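The Long Way to a Good Loaf

I didn't mean to become a person with opinions about flour. It started in April, when the bakery on Grakgate closed for repairs and I was left with whatever the supermarket had, which was mostly air in a plastic bag. I gave it 2 weeks. Then I dug out my grandmother's mixing bowl and figured, how hard can it be?

Pretty hard! My first loaf could have held a door open. The second one spread across the pan like a puddle and I ate it anyway, with a lot of butter, standing up at the stove. By the fourth I had something that looked like bread from a certain angle, and I was hooked.

What got me was how much of it is waiting. I am a terrible waiter. I open the oven to peek, I lift the towel to peek, I once got out of bed to look at a bowl. The dough I make now sits in the fridge for 18 hours, and I've had to learn to leave the house so I won't bother it. I walk down Grakgate to the river and back, and if the dough still isn't ready I go around again.

I've also started asking about bread wherever I go (my family is very tired of this). When we changed planes and had a long day to fill, I dragged everyone out to Abu Hammour because I'd read there was good flatbread to be had. We bought a stack of it, still too hot to hold, and passed it from lap to lap in the back of the taxi. Flour, water, salt, a very hot oven. I've tried to copy it at home on an upside-down skillet and I'm not even close.

Then there's the flour itself. I used to buy whatever was on the low shelf. Now I order from Prirker, a little mill that sends it in paper sacks, and their whole wheat smells like a hayloft. It drinks up more water than you'd think, so if you're switching over, hold some of your flour back and add it by the spoonful. I keep notes in a school notebook with dough on most of the pages. Loaf 142 has a star next to it and I have no idea what I did.

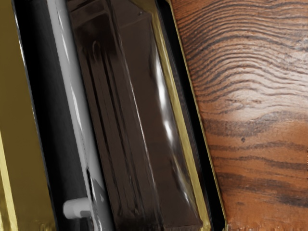 Page last updated: April, 9:40 a.m.

My one big purchase has been a Ploltari baking pot, which weighs as much as a small dog and lives on the stove because I can't face lifting it into the cupboard. You heat it empty, drop the dough in, put the lid on and try to keep your wrists away from the sides. The crust comes out dark and crackly, and it sings a little as it cools. I love that part.

The bakery opened again, by the way. I still go in for the cinnamon buns, because I tried those at home once and we don't need to talk about it.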